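Frerichs Flillero soundbar review: a lot of promises from one box

September 28, 2020

I have been hearing for years that the next soundbar will make rear speakers unnecessary. The Frerichs Flillero is the latest to say so. It's a single bar with a wireless subwoofer, and the maker says it will put sound behind your head using the walls of your living room. I've had it under my TV since August and I'm still waiting for anything to happen behind my head.

Setup was fine. One HDMI cable to the TV, one power cord each for the bar and the sub, and a calibration routine that took around 20 minutes of chirps and sweeps. The app, Melley, wants an account before it will let you change the bass level. I don't see why.

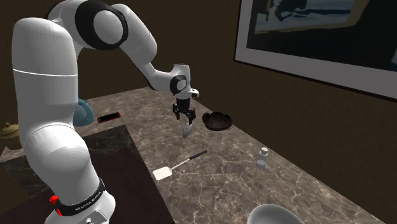
Faldale wrote in the comments on my first-impressions post that the calibration has to be run twice, the second time with the curtains closed, and that the surround effect on theirs was night and day after that. I tried it. I tried it with the curtains open, too, and with the couch pulled forward. What I got was a wider front, which is pleasant, and a helicopter that flew from the left end of the bookcase to the right end and then stopped.

My room has a doorway on one side and a sloped ceiling, so it's not ideal. But whose is? If a product needs a square room with bare walls, the box should say so on the outside.
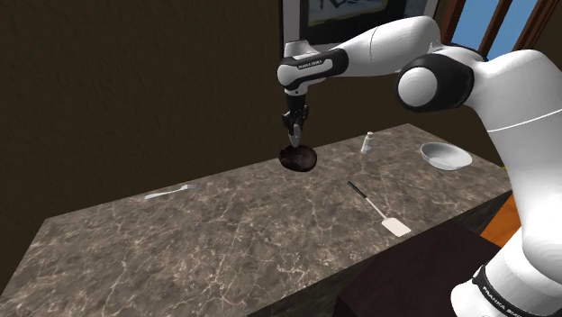
Franka arm above a stone-patterned countertop.

Dialogue is the best thing about it. Voices sit in the middle and stay there, even with the volume down at 6 late at night. There is a night mode – I left it on most of the time – that keeps explosions from waking the house. The subwoofer goes down to 28 Hz according to the spec sheet. I have no way to check that, and below a certain point all I noticed was the heating vent buzzing.

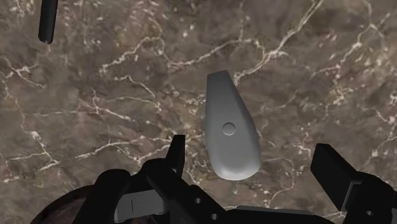
Music is less happy. With the virtual surround on, everything sounds like it was recorded in a gym. Turn it off and you have a decent stereo bar, a bit hard on top, no better than the one I was using before. The setting also doesn't stick. Each time the bar wakes up it goes back to surround, and you have to open Melley to change it because there's no button for it on the remote.

Support told me a firmware update would fix that. No date.

Pros: clear speech, useful night mode, easy cabling
Cons: weak surround effect, forced account, forgets settings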